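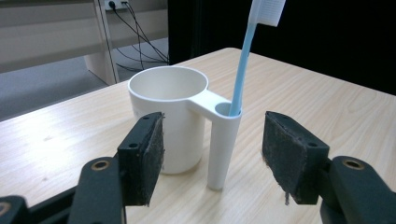

## 3.2 Rinsing cups and brush storage

**Figure 4.** White plastic cup with a toothbrush holder joined to its side. The brush stands in the tube, bristles up.

Participants in the Gencombe survey were asked where they kept their toothbrush and what they rinsed with. Of the 294 households that answered in January, 60 used a cup with a holder attached, of the general kind in Figure 4. Most of the others stood the brush in the cup itself and took it out to rinse.

The joined type keeps the brush out of the drinking space, and the cup can be filled without moving anything. On the cup in Figure 4 the holder is a slender tube on a flat arm near the rim. The arm also serves as a handle. The tube stops just short of the tabletop, so the base of the cup takes the weight.

Complaints were mostly about cleaning. Zavala's interview notes record 6 households that had given up on a joined cup, four of them over residue at the bottom of the tube – a bottle brush would not fit. The other two found that the cup took up too much room beside the basin.

We did not ask about colour or price. Shelf depth was measured in every bathroom and is reported in Section 3.3, along with the results for wall-mounted holders.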